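Section 4: Bathroom vanity, clean and reset between guests

Levari units, all floors. Replaces the old sheet. Updated 4 Apr 2023, G. Kerr

Allow 25 minutes for the whole bathroom, vanity included. Running behind? Do the vanity first anyway, it's what people look at.

You need: Two microfibre cloths (one damp, one dry), soft sponge, the Wolik cream cleaner, old toothbrush, rubber gloves.

CAUTION: No bleach with the Wolik. No scourers or green pads on the basin, benchtop or chrome. Unit 46 has the scratches to prove it.

4.1 Clearing the top

1. Everything off the benchtop. Guest left something behind? Bag it, unit number on the bag, to Nurhan at the desk.
2. Hair and crumbs up with a dry cloth before any water goes near it. Otherwise you're just chasing it round the bowl.
3. Check the tap is fully off. Drips go in the maintenance book.

4.2 Basin and drain

4. Pea-sized blob of cleaner on the damp sponge. Start at the rim and work down the sloping sides to the drain.
5. Toothbrush round the metal ring of the drain, then round the overflow hole under the tap. Overflow gets missed alot.
6. Rinse with warm water, wipe the whole bowl with your hand flat. Gritty = go again.
7. Look straight down into the bowl with the light on. The glaze is glossy and the glare hides small stuff, so move your head a bit and check the lower slope on both sides.

Two tiny dark specks on the lower right slope here, easy to walk past. Wipe and recheck.

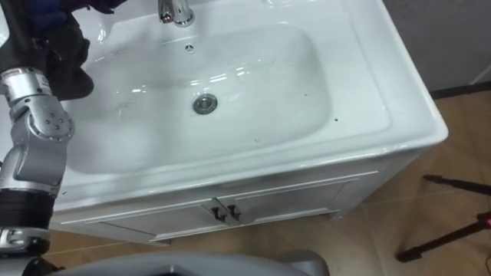
4.3 Benchtop, doors and handles

8. Damp cloth over the benchtop, right out to the rounded edge and underneath the overhang.
9. Cabinet doors top to bottom. Dust sits in the panel moulding, run a fingertip through the cloth along the grooves.
10. Handles last. Wipe behind the bend, then dry. Loose one? Hand tight only, tell Tomás.
11. Floor line under the cabinet, corner of the cloth.

NOTE: Don't spray the doors direct. Cleaner on the cloth, allways.

4.4 Finishing

12. Dry cloth on the tap and drain ring till there's no water marks.
13. Soap and clean cup out, hand towel folded in half on the rail.
14. Tick the card, light off. Out of cleaner: store cupboard, ext. 113.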